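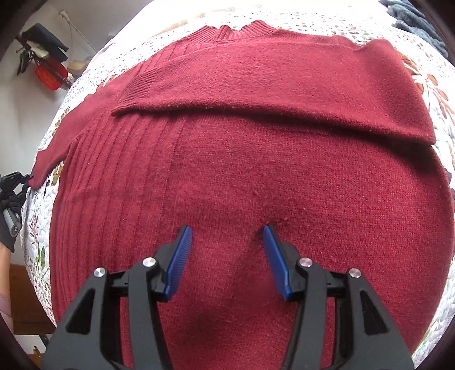
Sweaters, Finally
6/3/18

It hit 84 on Friday and I still had every sweater I own in the dresser, so this weekend I put them away for the summer. I do this every year and I'm always late.

I wash them first. Moths go for sweat and food more than for the wool itself, or so Domenica Zaugg told me when we shared the apartment on Appiah, and I've never had a hole since I started doing it. Cool water in the bathtub, a capful of wool wash, no wringing. Then they dry on towels. It takes two days per batch and I can only fit three at a time, which is most of the reason I'm late.

Folding I do on the bed, where there's room to spread the arms out. Sweater face up, one sleeve straight across the chest, then the other sleeve over it. Smooth that down. Bring the hem up to the neck and you're done. I used to fold from the back like they do in stores and it looks better, but I could never get the sleeves to match.

The dark red one is the one I wear most. I bought it in Ernton the December the car broke down and we were stuck there overnight with nothing warm. It has the wide ribbing down the side, and it sheds. I went over it with a lint brush once it was folded and will have to do it again in the fall. My white quilt needed the brush too.

The gray cardigan has a button hanging by a thread. I put it in the mending pile, where it will be in October.

Everything went into the long flat bin under the bed. Heavy ones on the bottom, thin ones on top, cedar blocks in the corners. I sanded the blocks a little to bring the smell back. I don't use the vacuum bags anymore. They flattened my good Ultham pullover so badly one year that it had creases until Christmas.

Six things didn't go back in: two that shrank, three I haven't worn since I moved, and a turtleneck that itches. Those are in a bag by the front door for the thrift store.

The top drawer is empty now and I haven't decided what goes in it. Probably shorts.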